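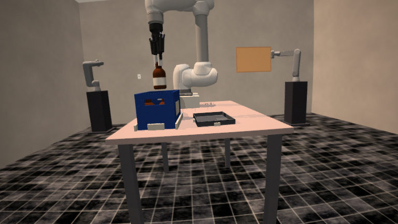 14 October 2025

Vinegar mother and the spruce gum varnish, continued

Back on the violin varnish after two weeks of nothing but fittings. Picked up from the last entry, where the second cook had been strained and left in the dark cupboard on the landing.

The second cook is better than the first. Clearer, less of the greenish cast, and it takes a brush without dragging. I put it on the maple offcuts from the Renaud viola (the back, not the ribs) and on one strip of spruce. On the maple it goes on the color of weak tea. On the spruce it is more yellow, and there is a dark line where the brush crossed the winter grain twice. I should have sized the spruce first. Writing it down again since I wrote the same thing in January and then did not do it.

Resin used was the Plomari mastic, the older tin. Ground by hand, sieved, picked over for bark. Oil is the washed linseed from the Vinard jar. Ratio by weight was 2 parts oil to one of resin, so leaner in resin than the first cook. Temperature held steady after the resin went in. I took it off the plate when a drop on cold glass pulled a string the length of my thumb. Valentin says to wait for a longer string than that. He may be right, but his always comes out darker than I want and he thins it more than I do.

Drying. The strips hung in the UV cabinet from the morning. After 4 hours the maple was dry to a fingertip but took a print if pressed. The spruce was still tacky along the lower edge, where I had loaded the brush too heavily. Humidity in the room was 49 percent on the dial by the door. The dial in the cabinet reads lower but I don't trust it, it has stuck before.

Thinner. Tried spirits of turpentine on half the maple strips and the spike oil on the others. The spike oil levels much better and leaves me time to go back over an edge. It also smells up the whole floor, and the smell was still in the curtain when I locked up. With turpentine the brush marks stayed. I will use spike oil for the color coats and see if turpentine is good enough for the clear ones, where I rub down anyway.

Color. Madder lake in one small batch, mulled on the glass slab with a little of the varnish itself. Too coarse. Under the loupe there are grains sitting up in the film like pepper. Mulled it again for as long as I could stand it and it was finer, but still not what I got last winter from the Ruleo pigment. There is a little of that left in the paper envelope in the top drawer. Do not use it for tests.

Valentin Le Goff came up to look at the strips by the window. He likes the turpentine one, brush marks and all. He thinks the ground is doing more work than the varnish and that I should be testing grounds. Fair point. We tilted the sized and unsized maple under the lamp and the unsized piece goes blotchy at the curl, light and dark patches that don't move with the light. The sized piece flashes properly.

He also brought back the bending iron. The thermostat is still off - set to the old mark it scorched a rib on him. New mark is in pencil, a finger's width to the left. Ignore the old one.

Scraper notes, as I keep forgetting. The thin one wants a fresh burr before any work on the plates. Stone, then burnisher held almost flat, then tipped a little. Three strokes is plenty.

Accounts: Renaud viola stands at 91 hours including the neck reset. I quoted less than that. Will put the varnish time down as workshop testing and leave it off his bill.

To do:
Size two fresh spruce strips with the casein and leave overnight before any varnish.
Third cook, same ratio, slightly longer string. Keep a sample of the second for comparison.
Wash more oil. The Vinard jar is down to the last third and the next lot needs weeks in the sun, which we won't get now, so use the cabinet.
Clean the slab with oil first, then spirit. Madder is still in the corner scratches.
Ask Valentin for the badger brush back.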